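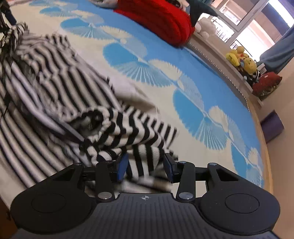

Striped cloth held between the blue pads, patterned sheet under it.

Ticket: Gritdale streaming, tablet client, error 305 and input lag
Status: Closed (fixed, mostly)
Opened by: Kazuhiro Furukawa
Handled by: Yoshinori Matsuda

Kazuhiro, 7:40 pm
Stinar won't stay connected on Gritdale. Tablet, home wifi. Loads fine, main menu fine, get into a race and the picture goes to mush, then gray screen and error 305. Every time. Phone on same wifi is OK. Was all working before the May client update. Line is 100 Mbps from Graltico, speed test says I get all of it. Please help, season ends soon and I'm losing rank from the disconects.

Yoshinori, 7:58 pm
Hi Kazuhiro. Need a few things:
Client version (Settings, then About, bottom of the page)
Which router
Whether the tablet and the phone are on the same band, if the router splits them
Controller or touch
Turn on the stats overlay too and tell me what it says right before it drops. Three-finger tap on the left edge of the screen while a game is running.

Kazuhiro, 8:15 pm
Client is the newest, store says no update. Router is a Yuen, the flat white one Graltico sends out. Don't know about bands, there's one network name for everything. Bluetooth controller. Overlay didn't come up with the three finger tap??

Yoshinori, 8:21 pm
Sorry, they moved it. Hold the volume down key and tap the Gritdale logo in the pause menu. Help page is still the old way, I've asked for it to be changed.

Kazuhiro, 8:44 pm
OK got it. Menu: latency in the twenties, loss zero. Start a race, same for a bit, then loss climbs, latency goes to 305 ms (same as the error number, is that on purpose?), picture mush, gone. Tried it again, same thing, didn't write down the numbers that time.

Yoshinori, 8:52 pm
Coincidence on the 305. The code means "stream timed out, session kept." So your game is still sitting on our side when it drops, and if you reconnect fast enough you land back in it. Doesn't help you in a ranked race, I know.

Loss at zero in the menu and climbing in the race smells like wifi or Bluetooth. Menus barely move so the bitrate is tiny. Race starts, bitrate jumps, controller starts sending all the time. If the tablet is on the lower band it shares airspace with the controller. The phone probably picks the upper one.

Try, in this order, one at a time, and don't change anything else in between:
1. Touch controls, controller switched off at its own button (not just unpaired)
2. Controller on, tablet right next to the router
3. Controller by USB cable if you've got one

Kazuhiro, 9:30 pm
1. Touch — no drop. Played a whole race, came last, touch is awful. Loss zero.
2. Next to router with controller — no drop but one stutter.
3. No cable. Well, have a cable, it's charge only I think. Tablet doesn't see anything.

So it's the controller? But it worked before the update. Same controller, same spot in the house.

Yoshinori, 9:41 pm
It's the mix of the two. The update bumped the default stream quality on tablets from Balanced to High, it's in the notes but buried. Higher bitrate, more airtime, less room for the controller. Before, you had just enough.

Do both of these:
Gritdale app, Settings, Stream, Quality: put it back to Balanced
Yuen admin page, Wireless, turn off "Smart Connect," give the upper band its own name, put the tablet on that and tell it to forget the old one

Admin address and password are on the sticker underneath. Router will reboot after you save. Everything in the house drops for a bit, so warn people.

Kazuhiro, 10:05 pm
Balanced done. Can't find Smart Connect. There's "Band steering" and "Mesh" and something about guests. Don't want to break it, my sister is on a call.

Yoshinori, 10:09 pm
Band steering is the one. Graltico puts their own firmware on and renames half the menus. Leave Mesh alone. Wait for the call to finish. 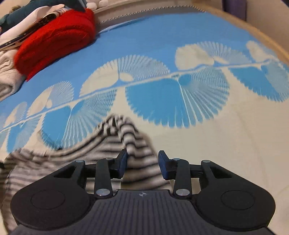 Before you save, scroll down and check the channel width for the upper band. If it's on Auto, leave it. If somebody set it to the widest one, drop it a step. Widest looks great on a speed test and is lousy for streaming when the neighbors are all home. Write down whatever's there now so you can put it back.

Kazuhiro, 10:50 pm
Done. Was on widest. Dropped it. Made the new name, tablet is on it. Had to type the password in 2 times, fat fingers.

Six races in a row, no 305. Latency stays in the twenties, loss blips a little at the start of a race and goes back to zero. Picture is softer than on High but whatever.

One new thing: sound is behind the picture now. Engine noise comes late. Not much but it bugs me. Earbuds, Bluetooth.

Yoshinori, 10:58 pm
Good on the drops. The sound is a seperate problem, the earbuds add their own delay and you're noticing it now that the rest isn't falling apart. Check with the tablet's speakers. If it's in sync on those, it's the earbuds.

There's an audio offset slider under Settings, Stream, Advanced, but it only delays the picture to match. Don't use it for racing, you'd be adding lag to the thing you steer with. Wired headphones if the tablet has a jack. Some earbuds have a game mode in their own app, worth a look.

Kazuhiro, 11:12 pm
Speakers in sync. So earbuds. They've got a "low delay" switch, turned it on, better. Still a touch late. Can live with it.

Do I get the rank back? Lost a pile of points to the drops.

Yoshinori, 11:20 pm
Not something I can do from here, ranks belong to the Stinar people and we only see the stream. You can send them the session IDs as proof that it was a timeout and you didn't quit. They're in the app, Account, Session history, any line marked 305. Tap and hold to copy. Can't promise what they'll say.

Kazuhiro, 11:24 pm
OK will send. Thx. Can I try High again now, with the new band?

Yoshinori, 11:31 pm
Sure, nothing will break. If loss stays at zero through a full race, keep it. If it starts climbing go back to Balanced. Your line has plenty to spare, it's all about the wifi hop.

Kazuhiro, 11:57 pm
High works on the new band. One wobble when the microwave was on, lol. Keeping it.

Internal notes (Yoshinori)
Cause: tablet on the lower band together with BT controller, plus default quality raised to High by the May client. Upper band was set to widest channel, prob. not helping.
Fix: split bands on Yuen router (Graltico firmware calls it Band steering), narrower channel, tablet moved over. Back on High and holding.
Left open: BT audio delay, user side. Rank points, sent him to Stinar.
To do: overlay shortcut on the help page is wrong, second time I've reported it. Ask if the client can show a message when it changes somebody's quality setting. Add the Graltico menu names to the router page, the current screenshots are from stock Yuen firmware and don't match.
Closing. Reopen if 305 comes back within the week.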